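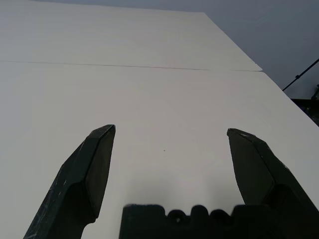 Two fingers, one white table, and a long January behind them.

Sandari spent most of last month wiping a table. The small automation firm is gathering examples for Pastport, a learning system meant to clean up after people who eat pasta, soup and anything else that leaves a mark. The goal is 1,000 wiping runs by spring. The count on February 1, 2024 was 200, and the coffee budget is already gone.

Each run goes the same way. An operator guides the arms through the wipe, the motion gets logged, and the table gets dirtied again for the next one. A good run takes around 60 seconds. A bad one can eat up most of a morning.

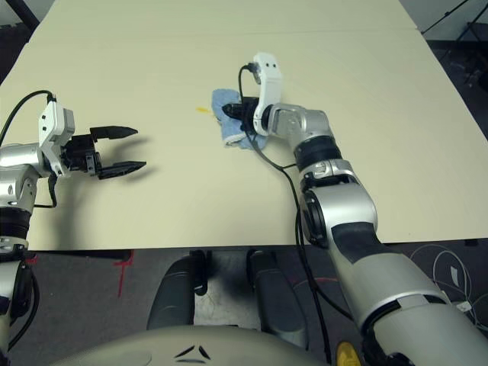 Over at Drimiter, which plans to test the system in its lunchrooms, Eskola wrote in to say that 500 careful runs would beat twice as many sloppy ones, and that people in a hurry wipe differently from people being recorded.

Sandari took the point, up to a point. Sloppy runs are being kept - labeled as such - so the system can learn what a half-hearted wipe looks like.
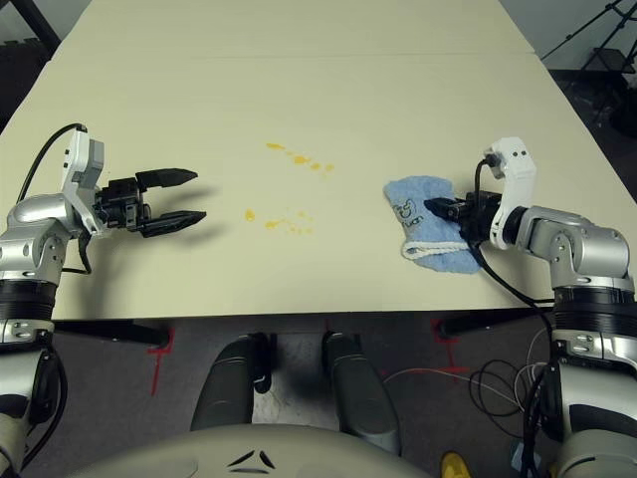
Fresh spills come next, along with different cloths and at least one operator who is left-handed. The firm has also asked its staff to stop cleaning the table by hand at the end of the day. So far, compliance has been excellent.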